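Hivwood Moorings Residents' Meeting
August 21, 2022

Present: Jozefína Šindelář (chair), Tirta Liem, Sayaka Maruyama, Čestmír Šimko, me (Ľubica Skála, scribbling), plus most of the east bank and two dogs.
Apologies: the Jacobs boat, who were stuck behind a broken lock gate and sent love.

We started a bit late as the kettle on Tenent had to be boiled in shifts. Jozefína said she wanted us out before dark this time and everybody laughed, and then we very nearly managed it!

Last minutes

Čestmír pointed out that I'd written he was "against" the new bins in May, when he was only against them being next to his hatch. Sorry, Čestmír. I've changed it. Otherwise agreed.

Water point

This took up most of the evening. The tap by the footbridge has been down to a trickle since the spring and filling a tank now takes ages (Sayaka had time to make and eat a whole lasagne while hers was running). Tirta has been on to the landlord's office, who first said it was our hoses, and then sent a man who stood on the towpath, turned it on, turned it off again and agreed it was slow. We have a quote from Herkeo to dig up and replace the bit of pipe under the path. It's dearer than I'd hoped but the landlord will pay the lot if we put up with the tap being off while they do it. I asked if we could get a proper date and Tirta will chase.

Someone from the east bank (I didn't catch who, I was pouring) asked if they could add a second tap at the far end while the digger's here. We all liked this very much. Jozefína will ask, but she said please don't go telling people it's happening.

In the meantime: fill up early in the morning or late in the evening if you can, and if there's a queue, do half a tank and let the next boat in. I'm as bad as anyone for this and will try harder.

Mooring fees

Going up in the new year. Tirta had the letter and read it out in his solicitor voice. For a 44 foot boat like mine it's a nasty jump but not as bad as the rumour going along the bank. He thinks we should write back as a group and ask what we're getting for it, with the water point near the top of the letter. Sayaka offered to draft it and will pin a copy up in the laundry hut so everyone can add their name. Pens have a habit of walking off from there, so bring your own.

Winter fuel order

Sayaka ran this last year and is happy to do it again, bless her. We ended up with 67 bags between us, and the delivery boat will come right alongside if we order the same or more. Coal and kindling only this time. The logs were lovely to look at and wouldn't burn for love nor money. I moaned about this at some length and Jozefína moved us on.

Names to Sayaka by the end of next month please, with the money, and say which side you want them dropped on.

Weed and the ducks

The blanket weed is dreadful near the winding hole. Čestmír has a long rake and wants a few of us for a morning of hauling it out. I said yes, Tirta said yes, and the east bank went quiet until cake was mentioned. We'll leave the heaps on the edge overnight so anything living in there can crawl back in. Keep away from the reeds opposite Tenent, as there's a late brood of ducklings in there and the mother is already cross with all of us.

Noise

One complaint about a generator running after ten. We all looked at our shoes. The rule is still eight till eight, and if your batteries are in a state then knock on somebody's roof and ask for help.

Any other business

Found on the towpath: one child's welly (left, green), a windlass, and a very decent umbrella. All in the laundry hut.

Čestmír would like his ladder back.

I asked if we might have an end of summer supper and got a yes from everyone, so that's on. Bring a dish and something to sit on. Tirta is doing his noodles, and I'm putting that in the minutes so he can't wriggle out of it.

Next meeting on Jozefína's boat, same time, after the letter has gone off.

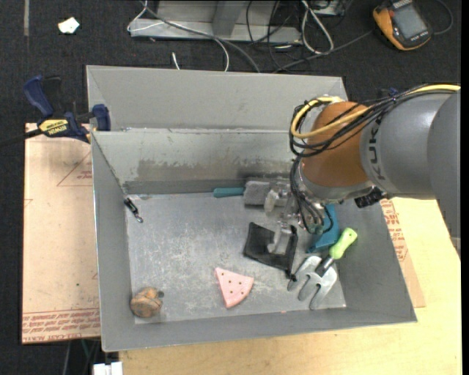 Category: Minutes and notices

Corrections to me, Ľubica, by note through the hatch or in the laundry hut book. Older minutes are in the blue folder in the hut, so please put them back when you've had a look.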